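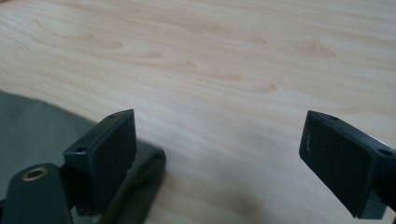

Handout 3: Segmenting demonstrations, or, where does a "grasp" begin?

Course page, Skomholm lab section. Last edited 2 Sep 2018. Supersedes the January version, which had the wrong sign in the aperture equation and which three of you copied faithfully.

3.1 What you are given

Each recording is a set of streams: a wrist view from each hand-held gripper, a head view, and finger aperture. The wrist views see the fingers, some tabletop and whatever wanders into the gap. The head view sees the table and the hands. None of them sees the person's intentions, and that is the part you have been asked to label.

The set for this handout is the folding set. It holds 1,704 recordings, of which 200 are held out. Please don't train on the held-out ones. We can tell.

3.2 The aperture signal

Start with aperture, the cheapest thing you have. Call it a(t), scaled so that 100 is fully open. A first-pass splitter looks for places where a(t) drops, then stays flat above zero. Flat above zero suggests something is between the pads. Flat at zero suggests you closed on air, or on a cloth so thin that the encoder can't tell the difference. Cloth is nearly always that thin.

So aperture alone will get you open, closing and closed. It won't get you "holding". Last year's best aperture-only splitter was very confident and marked a good many empty closes as grasps.

3.3 Adding the wrist view

While the fingers are open, the gap shows mostly background. Crop a fixed patch between the pads and compare it with the previous step.
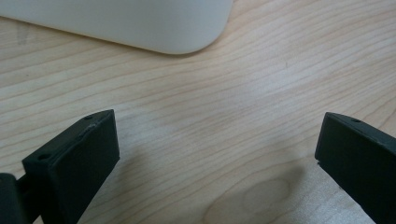 The patch difference should be small while the hand is still and large while it moves, so subtract the motion you can predict from the pose track before you threshold anything. If you skip this, your splitter becomes a fairly expensive speedometer.

Two warnings about wood. Grain has long parallel lines, and a feature matcher will happily slide along them and report that the hand is parked. Knots are better, since they have ends. Shadows from the fingers move with the fingers, which means they look fixed in the crop -- mask them or learn to live with them.

3.4 Two hands

Run the splitter on each gripper separately, then merge. The merge rule in the Eide toolkit is merge_bimanual(left, right, slack). Slack is in milliseconds. The default is 1,300, chosen by someone who was tired, and you should lower it.

For folding, the useful label is the span when both grippers hold the same cloth. Check it against the head view.

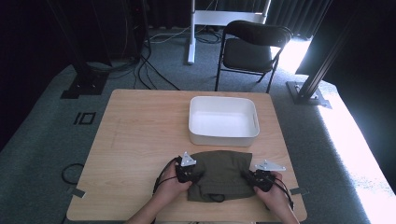 Can I just label everything from the head view?
You can for the coarse phases, but hands and grippers hide the contact point just when you want to see it, so your start and end times will drift. Use the head view to settle arguments between the other streams.

3.5 To hand in

a) Your splitter, as one file that runs on the Trarnby machine without editing my paths.
b) A plot of a(t) for any one recording, with your boundaries drawn on it and the axes labeled. Yes, both axes.
c) Half a page on the worst mistake it makes. "It works well in general" is not a mistake and will be marked accordingly.

Reading for next time: the Oltimmont notes on time alignment, sections 2 and 4. Section 3 is being rewritten and currently disagrees with itself.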